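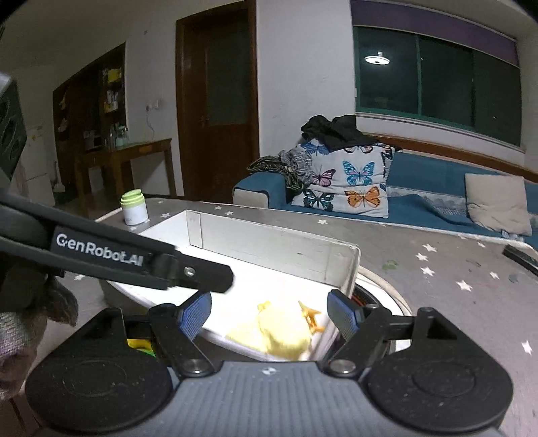
*Blue pads either side of the yellow cloth, with the second gripper waiting over the box.*

# Comparing finger pads on a hand-held gripper

Wed 6 June

I've been meaning to write this up since April, when Modupe Adebisi asked me which pads she should buy and I gave her a very long answer that boiled down to "try them on a cloth first". So this is the cloth test, the way I do it at home on the low-tech side of things!

You'll need two hand-held grippers, the pads you want to compare, a box with tall sides and a soft cloth. Thin cotton is good. I keep a few small hard bits to hand as well (plastic offcuts, bottle tops, whatever's in the drawer).

## Setting up

1. Fit the first set of pads and nip up the screws. Open and close the jaws slowly a few times. If one arm gets there before the other, sort that out now, or you'll end up blaming the pads for it.
2. Wipe the pads. Skin grease makes a huge difference on textured ones and I've thrown away a whole evening's numbers over it.
3. Crumple the cloth and drop it in the box. Don't arrange it. I used to fluff mine up into a nice peak, and everything I tried looked brilliant.
4. Put one hard bit on top of the cloth.

## The lifts

Come in from above with the jaws open, close on the cloth, lift it clear of the walls and hold for a slow count of five. Mark it as held, slipped or missed. I do 30 lifts per set of pads and then swap hands halfway through the next set, as my left is hopeless and I'd like it to be equally hopeless for everybody.

After that, go for the hard bit on its own and leave the cloth behind. This is where soft pads get annoying: they grab the small thing and a fold of fabric with it. I write those down as "both" and count them separately.

Last comes the handover. One gripper lifts, the other takes a corner, the first lets go. Keep the second one hovering off to the side until the cloth is up, otherwise the arms knock together inside the box. Ten goes is plenty.

## What I got

I ran the Vurkgate pads against a smooth set from Hosley, 120 lifts in all, counting the repeats. The textured ones slipped far less on the cloth, but they were also the ones that kept coming up with "both". The smooth ones were fine on hard bits and pretty miserable at handovers.

Ionuț Mihăilă reckons the jaw angle matters more than the surface, and he may well be right. He's going to send me some wedges so I can tilt the pads in a bit further. If you try it before I do, change the angle and leave everything else alone, and do write down which way round the wedges went in. I didn't last time, and had to start the whole lot again.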